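Reading time: 4 min
Print this article
E-mail this article
Search this journal Enter keywords Go

3. The surface and the surroundings

I should say up front that I came to this as a wallpaper person. My earlier work with Isla Morrison was all about patterned rooms and how people find things in them (keys, mostly, and one very long summer of hairpins), so when we started writing up the small-enclosure study I wanted the walls to get their own section. Craig Forsyth thought a paragraph would do. I won that one, and I'm still pleased about it!

The question is simple enough to say out loud. If you put one plain, strongly colored thing on a pale table and then surround the table with a very busy pattern, does the pattern get in the way of noticing what the thing is doing? Does it matter whether the thing is lying down or standing up? We had a hunch that a flat piece would get lost more easily, and most of what follows is me worrying about whether our setup was fair to that hunch.

We went through a lot of wallpaper in June. Ludger Oltmanns had a sample book from Galbraith that weighed as much as a small dog, and we kept coming back to the florals, which have big shapes and little shapes in the same repeat. The one we settled on has large pink carnations and peonies, orange star-shaped lilies, pale blue lilies, some purple flowers, and then all these small red berries on thin stems that fill in the gaps. I love the berries. They are also a nuisance, because your eye wants to hop from one to the next, and that was really the point of choosing them. The background is a pale off-white, so the paper and the tabletop are close in lightness even though one is crowded and the other is nearly bare.

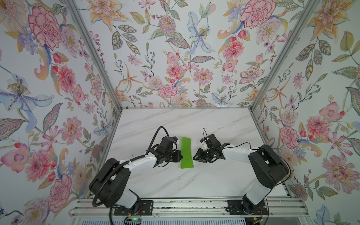
Green was Isla's pick. She wanted a color that already lives in the paper, in the leaves, but much brighter than anything printed there. My own vote was for a red, to fight with the berries, and I still think somebody should try it. We called the bright green condition Kisness and the dull control Skirusar, after two names on a map in Craig's office, and I apologize to anyone who has to type those into a table.

The tabletop needed a decision too. A plain white top looked wonderful in our first tests and gave people far too much help, as they could spot any edge at all against it. Marble patterning, with its soft gray veins running on the diagonal, gives you a few faint lines to be confused by without turning into a second wallpaper. Lachlan Gourlay argued for a wood grain (he argued for it quite a lot) and we may come back to that.

So, the viewers. We had 172 of them, and each saw the views for 700 milliseconds with a blank gray screen of 2000 milliseconds in between. They were asked to say whether the green piece was flat or upright, and then how sure they were. I had expected the upright views to be the easy ones. With more of the piece turned toward the back wall, though, it has more flowers to compete with, and several people told us afterward that they had been looking at the lilies! One viewer described the paper to me in great detail and could not tell me a thing about the table.

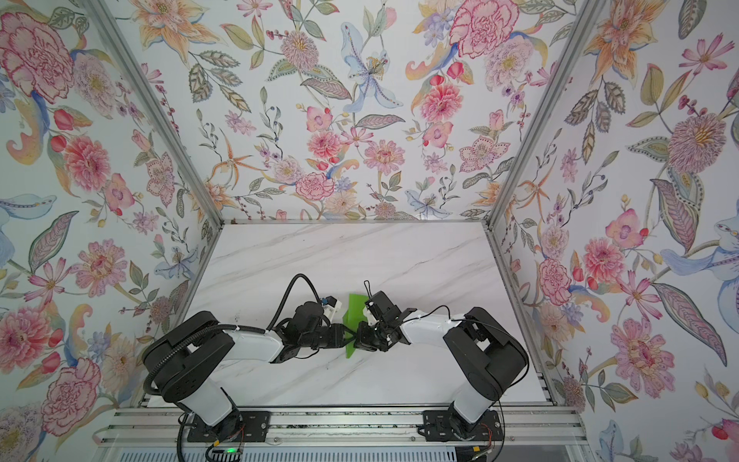 Figure 2. The green piece standing upright near the middle of the tabletop, with the botanical paper on the three walls.

Jessie Matheson, who ran the sessions, noticed something I would have missed. People who said they liked the wallpaper seemed happier to guess, and gave higher sureness ratings whether or not they had the answer right. We hadn't planned to ask about liking, so all we have are her notes from the sign-out sheet, and I don't want to lean on them too hard. We added a proper question for the second group, with a scale borrowed from the Oltura room survey.

There is also the matter of three walls versus one. With the paper on both sides as well as the back, there is hardly anywhere restful to look except the tabletop itself, and I suspect that pushes people's eyes down to where we want them. Craig thinks the side walls do very little. Section 4 gives the comparison with the side panels left plain, and we still read those numbers differently.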